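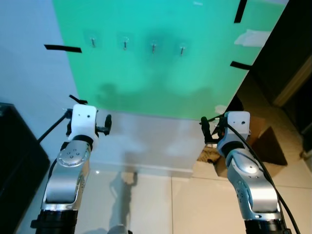
Adhesive hooks fall down because people rush them, and I say that as someone who rushed them for years! I used to peel, slap, hang a bag of dog leashes and walk away, and then act surprised at the crash. These days I take an evening over it and my hooks stay put. My favorite setup is a plain board with a few small hooks along the top, four in a row on a green panel in my case, each on its own little see-through sticky pad. Keys, measuring spoons, a lint brush, scissors, whatever you keep losing goes up there.

Start with the surface. Smooth and hard is what you want: painted board, melamine, glass, tile. Bare wood and textured wallpaper are a waste of good pads (I tried it in the hallway at our old place in Bruston and lost a strip of wallpaper for my trouble). If you're painting the board first, give the paint a full week. I know. It feels dry the next morning, but it's still soft underneath and the pad will take the color right off with it.

Next, wipe it down with rubbing alcohol on a clean rag. Skip the kitchen spray, which leaves a film. Let it dry and keep your fingers off it.

Now the line. Get your hooks even before you peel anything! I run a strip of painter's tape across the board, right where the bottoms of the pads will sit, check it with a level, and mark my spacing on the tape in pencil. For keys, 3 inches between hooks is plenty. For anything wider, hold the real things up side by side and see where they bump. My mother-in-law's oven mitts needed nearly double what I'd guessed.

Then stick them, one at a time:

Peel the backing and hold the pad by its edges.
Set the bottom of the pad on the tape line and roll it upward onto the board so you don't trap air.
Press hard with your thumb for a slow count of thirty.
Move on to the next one and don't go back to fiddle.

If one goes on crooked, take it off right away and use a new pad. A pad that's been lifted and pressed back down might hold a key for a while, but I wouldn't trust it with scissors over a tile floor.

After that you wait. Pull the painter's tape off slowly, and leave the hooks empty overnight. The packet will tell you how long, and if it says longer than that, go with the packet. Same for the weight limit, and I stay well under it, especially in a bathroom or near the stove where it gets steamy.

To get one off later, warm the pad with a hair dryer for a minute or so, then slide a piece of dental floss behind it and saw gently side to side. Any gummy bits left behind roll up under your thumb. Ieva Tamošiūnaitė wrote in to say she uses a dab of cooking oil for the last of it, and I've tried that on tile and liked it, though you do have to wash the spot with dish soap before anything new will stick there.

Posted 1 March 2026 by the Kekulside Home Notebook

Contact | © Kekulside | Back to top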